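Jornada de puertas abiertas de Fatthorpe

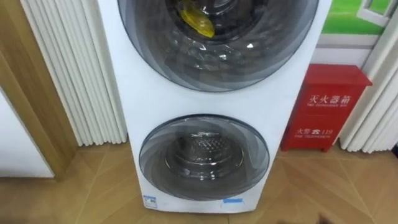 La Jornada de puertas abiertas de Fatthorpe es una demostración pública de robótica doméstica que organiza el laboratorio Wimo en su sede de Fatthorpe. Se celebra una vez al año y está dedicada a las tareas de lavandería: abrir una puerta, sacar la ropa, clasificarla y doblarla. A diferencia de las ferias comerciales, en las que el visitante ve sobre todo vídeos y máquinas paradas, en Fatthorpe los ejercicios se realizan en directo y en habitaciones amuebladas como las de una vivienda. La pieza más conocida del recorrido es la lavadora blanca de dos tambores, colocada entre radiadores de columnas y junto a una caja roja de extintor con el rótulo en chino y en inglés. Tiene una puerta redonda grande arriba y otra más pequeña abajo, las dos de cristal ahumado, y esta diferencia de tamaño y de altura es el motivo por el que la máquina aparece en casi todos los ejercicios de la jornada.

Historia

Wimo empezó como un grupo de trabajo sobre manipulación de tejidos y recibía visitas solo por invitación. La primera jornada abierta tuvo lugar el 21/12/2019, un sábado, con 170 asistentes. El programa de aquel día era modesto: una charla de presentación, dos pases de demostración por la mañana y uno por la tarde. El último se alargó bastante más de lo previsto, pues el público pidió repetir el ejercicio de la puerta pequeña.

En las ediciones siguientes la jornada se trasladó al mes de julio, cuando las salas de ensayo tienen menos uso y se puede dejar montado el recorrido durante varios días. El número de inscripciones creció hasta 800, una cantidad que el edificio no podía recibir al mismo tiempo, y por eso se introdujo un sistema de turnos. Cada turno admite un máximo de 100 personas, repartidas en grupos pequeños que avanzan de sala en sala.

La sede

El laboratorio ocupa una planta baja de un edificio de oficinas. Las salas de ensayo se llaman en la documentación interna «habitaciones», cada una con el nombre de su función: cocina, dormitorio, entrada y lavadero. El lavadero tiene suelo de lamas de color claro colocadas en diagonal, y un marco de puerta de madera por el que el robot debe pasar antes de llegar a la lavadora. Según la guía que se entrega a los visitantes, el suelo y la puerta forman parte de la prueba tanto como el electrodoméstico – un robot que trabaja bien con la máquina pero no consigue situarse delante de ella no puede terminar el ejercicio.

Desarrollo de la visita

El recorrido completo consta de 5 ejercicios. El primero es de aproximación: el robot entra en el lavadero y se detiene delante de la lavadora a una distancia que le permita abrir cualquiera de las dos puertas sin golpearse con ellas. Los asistentes siguen el movimiento desde el pasillo y, en una pantalla aparte, ven lo que recibe la cámara situada en la cabeza.

El segundo ejercicio consiste en reconocer si hay algo dentro de los tambores con las puertas cerradas. Es el que suele causar más preguntas, porque a una persona le parece muy fácil. El cristal oscuro produce reflejos curvos que se mezclan con el brillo del acero, y el sistema tiene que separar una prenda real de un reflejo. Los objetos de color vivo, por ejemplo amarillos, se distinguen mejor que los blancos o grises, y con ellos se empieza la demostración. Después los operadores pasan a prendas claras y la proporción de aciertos baja de manera visible para el público.

El tercer ejercicio es la apertura y el vaciado de la puerta superior. El cuarto repite la operación en el tambor inferior, que queda cerca del suelo y obliga al robot a bajar mucho el brazo. En el quinto, la ropa se lleva al dormitorio y se dobla encima de la cama. Entre un ejercicio y otro, el personal contesta preguntas y deja las piezas en su posición inicial.

Programa de control

El robot utiliza un programa de planificación llamado Cattaneo, desarrollado dentro de Wimo. Cattaneo divide cada tarea en pasos cortos y comprueba el resultado de cada paso antes de comenzar el próximo. Si la comprobación falla, el robot se retira a una posición segura y lo intenta otra vez. En las primeras ediciones estas retiradas eran largas y el público creía que la máquina se había averiado; desde entonces la pantalla muestra en texto el paso en curso.

Los operadores pueden tomar el mando a distancia en cualquier momento. Cuando esto ocurre se anuncia en voz alta, una norma que se mantiene desde la primera edición.

Recepción

La jornada ha recibido comentarios favorables por enseñar también los intentos fallidos. Las críticas se refieren sobre todo a la duración de las esperas y a la visibilidad desde el pasillo, que es estrecho. Algunos visitantes han señalado además que una sola lavadora no representa la variedad de modelos que existen en las casas.

La localidad vecina de Prendden acogió una versión reducida de la demostración, sin el ejercicio de doblado y con un turno único. No se instaló allí un lavadero completo, de modo que el recorrido por la puerta quedó fuera del programa.

Véase también

Robot doméstico
Manipulación de objetos deformables
Teleoperación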